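Progress report to the Laryea fund, Jul 11, 2026
Plarnley home repair library

In this period we lent tools and spare parts to 117 households in Plarnley. Most of them wanted help with leaking taps, doors which do not close well and old window frames. The evening course on small plumbing is full and we have opened a second group.

From the grant we have spent 2,045 pounds of the 3,000. The largest cost was 1,682 pounds for shelves and the new heater – the rest went to printing and insurance.

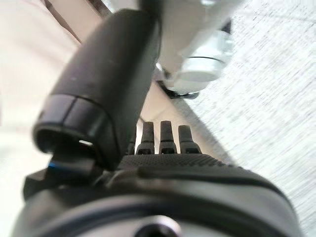 Close view of a black robotic hand, with its short fingers and dotted grip surface.

One task is behind the plan. The catalogue should be online already, but the supplier Citilon delivered the labels late and a part of them had wrong codes. Khoa Dương is checking them again with the members.

We ask your permission to move the unspent printing money to the winter course, which will begin in December. The new budget table is attached.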